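4.2 Grasp planning from wrist views in untidy bedrooms

The planner described in the last section works well enough when objects sit apart from each other, and for a long while we were content to leave it there. It was Sabina Sultana who kept bringing us back to bedrooms, and I think all of us are grateful to her now. A bed is a soft and uneven surface, people leave all manner of things on it, and the patterns printed on sheets are a real trial for any software that looks for edges.

Our perception module, Vollora, takes each wrist view and splits it into regions that might be picked up. The first release did this by colour and outline alone, and on plain bedding it was quite respectable. On printed bedding it would cheerfully offer us a flower or a stripe as a thing to be grasped. We therefore added a second pass, which asks how a region shifts against its neighbours over 20 consecutive views. A printed shape moves with the cloth it is printed on, while a packet lying on top moves a little differently as the gripper comes nearer – a small cue, but a dependable one once the views are lined up properly.

The regions that survive are handed to Gremlow, the planner proper, together with the opening between the two finger pads. Gremlow proposes 200 candidate grasps for each view and scores them on three terms: the clearance for each pad, the share of the region that is hidden by something else, and the length of the path to the place where the item is to be put down. We tuned the weights by hand on the Ostomlow set, which holds 1372 short recordings, and kept 59 of them aside for checking. We would have liked to hold back more, and readers who repeat the work may wish to do so.

Clear plastic deserves a word of its own. A bag one can see through gives Vollora two answers at once, the bag and whatever lies under it, and the early planner tended to swing between the two from one view to the next. We now let both regions stand and ask Gremlow to settle on the upper one first. Figure 6 gives a view of the kind we mean, with wrappers and see-through bags heaped on a patterned sheet next to an open pink box. 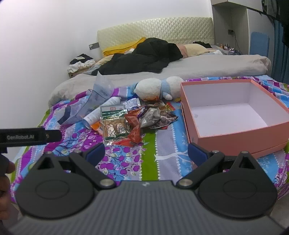 Does the planner need a full three-dimensional model of the bed before it can choose a grasp? It manages with a rough height estimate near each candidate, refreshed at every view, and a full model is built only when the path to the target has to pass over something tall.

The height estimate is the work of Samir, a small library we wrote for the purpose and have since come to lean on in other parts of the system. It fits a gentle curved surface to the bedding and measures everything else from there, so that a dip in the mattress is not mistaken for the side of an object. Thick folds remain awkward, and we return to them in Section 5.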